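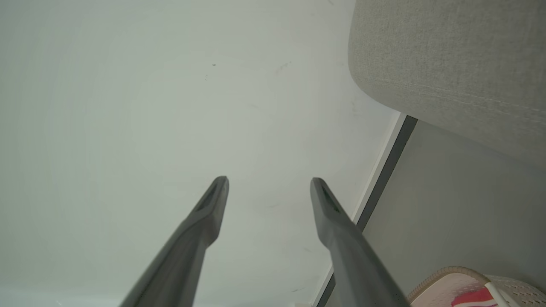 Trennung von Gewebe und Schaumstoff: Erfahrungen mit Heißdampf?

kettbaum_14
Bezugsstoff Sarnel, grob gewebt, auf Schaum kaschiert. Nach zwei Jahren lösen sich Blasen an den Rundungen, gerade Flächen halten. Scheuerwert laut Datenblatt 100.000 Touren, der hilft hier nicht. Dampfbügeleisen mit Zwischenlage oder neu verkleben?

voredstead
Dampf reaktiviert nur Schmelzkleber. Bei Flammkaschierung bringt er nichts, da ist der Schaum selbst die Bindeschicht. Erst an einer verdeckten Stelle prüfen. 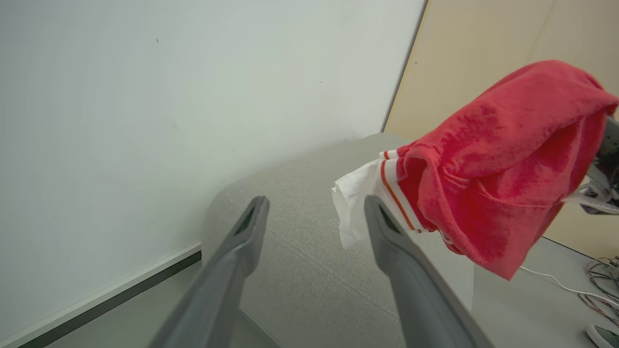
Außerdem den Nahtverlauf beachten. Läuft die Naht schräg zur Kette, zieht das Gewebe an der Rundung ungleichmäßig, und jede Verklebung arbeitet dagegen.

polsterkeil
Widerspruch. Schrägzug ist an Rundungen erwünscht, im Fadenlauf wirft der Stoff dort Falten. Fehlerquelle ist meist zu wenig Vorspannung. Ich würde abziehen, 14 Tage glatt lagern, mit Sprühkleber Navarro beidseitig einsprühen und neu spannen.

voredstead
14 Tage sind übertrieben. Zwei reichen bei Zimmertemperatur.

polsterkeil
Bei reinem Polyester ja. Bei Wollanteil nicht.

kettbaum_14
Polyester mit 2 % Elastan. Verdeckte Stelle am Sonntag getestet: Dampf ohne Wirkung, also wohl flammkaschiert.

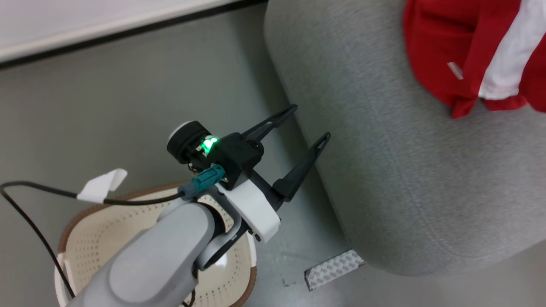 Greifer mit zwei schlanken Fingern, geöffnet

bratitz_ost
Lösemittelhaltigen Kleber vorher am Schaum testen, manche Typen fallen zusammen. Dünn auftragen, ablüften lassen, von der Mitte nach außen andrücken. Artikelnummer der harzarmen Variante ist 2,239, im Katalog mit Komma gedruckt.

kettbaum_14
Danke, bestellt. Ablüftzeit nach Gebinde oder kürzer?

bratitz_ost
Nach Gebinde.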